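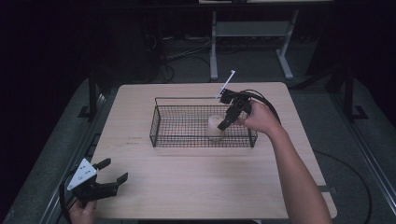
Learning to like the dark evenings

I used to dread December. We moved to Grarnbridge eleven years ago, and that first winter I had every lamp in the house on by four in the afternoon and still felt as if I were living at the bottom of a well. It has taken me a long while (and a good many electricity bills!) to come round to the idea that a dim room can be a lovely thing.

What changed my mind was a power cut. The whole of our side of the village went off just before supper, and we ate cheese on toast cooked over the camping stove and played cards until bedtime, and I remember thinking, as I climbed the stairs with a torch under my arm, that I hadn't felt so rested in months.

So now we have what the family calls low evenings. The big ceiling light goes off at half past six, the radio goes on quietly, and I get out whatever I'm knitting, which at the moment is a rather hopeful cardigan in a wool called Custia, in a green I'm not at all sure about. I've done 20 rows of the left sleeve and unpicked 10 of them. The pattern says the yoke has 669 stitches at its widest and I am trying not to think about that.

I still like one small light on the table, mind you, something soft that you can see your tea by. And I do miss the garden terribly, and I'll be out there grumbling at the slugs the minute it warms up. But I've stopped wishing the winter away, and last night it was nearly eleven before any of us thought of going up to bed.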